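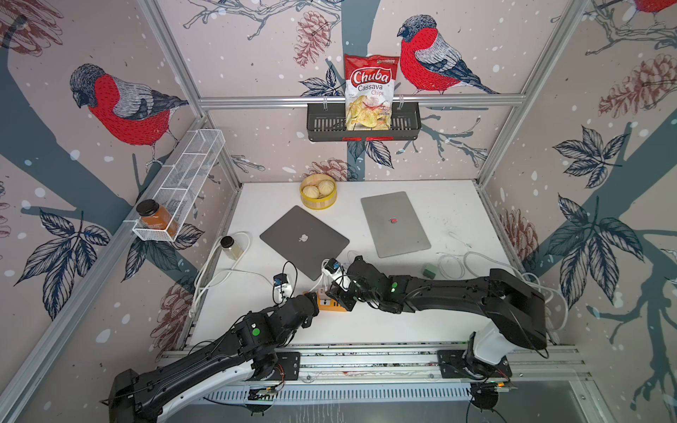
Teleoperation working group, Cestalville site. Minutes of the meeting held 19 October 2025.

1. Cable task
The group went over the progress report on the two-arm cable task, which is being taught by remote control. The report claims the task is ready to move to training once 300 demonstrations are in. Several members did not accept this. With both grippers brought together over the orange unit and its white plugs, and loose white cable lying on either side of the table, the operator has a great deal to judge by eye, and the report does not say how many attempts were thrown away. Asked for the discard rate, the project lead said it had not been kept. It will be kept from now on.

2. Clutter
The report describes the extra objects as "realistic variation". It was pointed out that two closed laptops, a steamer of buns and a bag of cassava chips in a basket on the back rail do not vary anything if they stay put for a whole session. The lead thought the patterned walls would help. No evidence was offered either way. Agreed to move the objects between batches and to note each layout.

3. Operators
Amadi has quoted for outside operators and says its people reach full speed after 4 hours. The group would like to see that on our own arms before paying for it. Speed was also felt to be the wrong measure – a fast operator who jerks the cable teaches the arms to jerk the cable. Trial of 100 demonstrations approved, no more.

4. Hand guiding
Stendar's proposal to teach by moving the arms directly was discussed again. It may suit single-arm work. Guiding two arms at once would need two people, and the proposal is silent on how they would keep in step. Deferred.

5. Malex software
Renewal is due in December. The replay tool still drops the last part of some recordings. No renewal until this is fixed and shown to be fixed.

Actions
Discard log to be started: project lead.
Layout sheet for each batch: lab staff.
Reply to Amadi with trial terms: purchasing.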